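Stondmont Makers Board > Workshop Talk > Storage and Sorting

Painted bar offcuts – sort by color or by length?

modham_mike
Posts: 178
So I've got a pile of short painted bars left over from the railing job. Red ones, green ones, couple black. All dumped in one crate and it's driving me nuts. Do you guys sort by color or by lenght? Wife wants the crate gone by January.

Platell
Posts: 3978
Length. Always length. Color is paint, you can repaint. Can't make a short bar longer.

rustbelt_jo
Posts: 43
Disagree. If the paint is already on and it's a good match, color first. I had to strip and repaint a whole batch last winter bc everything was mixed and I grabbed the wrong red. Never again.

Platell
Posts: 3978
You grabbed the wrong red because you didn't label. Different problem.

rustbelt_jo
Posts: 43
Label them how? Tape falls off. Marker rubs off. Color I can see from across the garage.

sjoberg_fan
Posts: 77
Paint pen on the cut end. Works fine. Also get them out of the crate, tall crates are terrible for this, everything you want is at the bottom. Wide and shallow, steel floor if you can find one. Plastic ones crack on me.

modham_mike
Posts: 178
Steel floor gets scratched to heck tho? And does it chip the paint

sjoberg_fan
Posts: 77
Scratches, sure. Who cares, it's a bin. Paint chips mostly from bars hitting each other. Don't toss them in.

Platell
Posts: 3978
Old towel in the bottom if you're that worried. Mine's bare.

rustbelt_jo
Posts: 43
Towel holds damp. Don't do the towel. Seriously

modham_mike
Posts: 178
OK no towel. What about dividers? Was thinking one big section to spread stuff out and a smaller one behind for the keepers.

sjoberg_fan
Posts: 77
Carleen has one split front and back, ask her. Think she posted in the Sjöberg bench thread too.
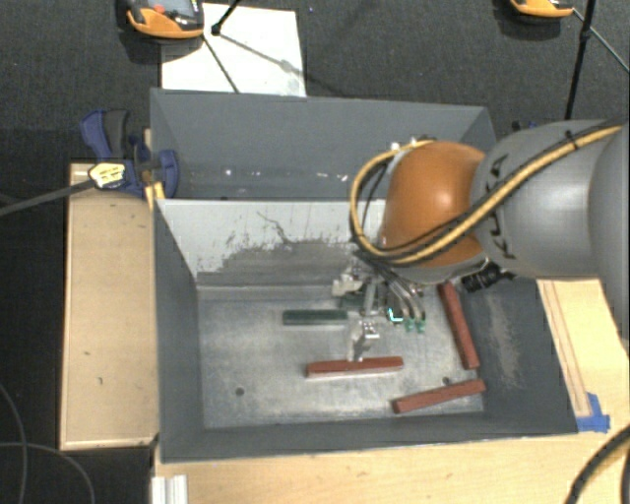
Posted by Carleen Maihi, 24/12/2025
Divided bin, yes. Front part is the bigger one and that's the one you want for sorting. Reds and greens together on bare metal, floor is scratched and smudged and I wouldn't worry about it. You can still tell the colors apart fine, even the dark green.
On the color/length thing – both. Color first, then line up by length inside each color. Takes a few extra minutes.

Platell
Posts: 3978
Both is cheating.

rustbelt_jo
Posts: 43
Color FIRST though. She said it.

modham_mike
Posts: 178
lol ok. Going with color then length, paint pen on the ends. Anyone know if the hardware place on Modham Rd still carries steel bins or do I have to order

sjoberg_fan
Posts: 77
They had a few last time I was in. Call first.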